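The Bread Is Worth the Early Alarm

Drokcombe wakes up in the dark, and I love it for that. By the time the first bus pulls in, the ovens at Lulley have been going for hours and the whole of Wurkitz Street smells like butter and warm yeast (try walking past, I dare you).

Small-town bakeries are having a wonderful moment. Lulley opened with 32 loaves a day and a borrowed mixer. Now it bakes over 429 on a Saturday, and the line still reaches the hardware store! Much of that comes down to time. The dough rests overnight in a cold room, so the flavor gets deeper and the crust comes out dark and crackly, with those little blisters bread lovers go silly over.

Croissants take even longer. The butter gets folded in, the dough goes back to the fridge, and then it all happens again until there are more layers than you'd care to count. 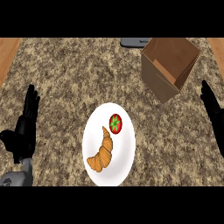 Flour matters too, and the Siddiqui mill, just up the river, grinds most of what the town uses. Its rye is nutty and a bit sweet, great with soup. In November the mill starts selling small bags at the door, 90 cents cheaper than in the shops, and I'll be there early with my biggest tote.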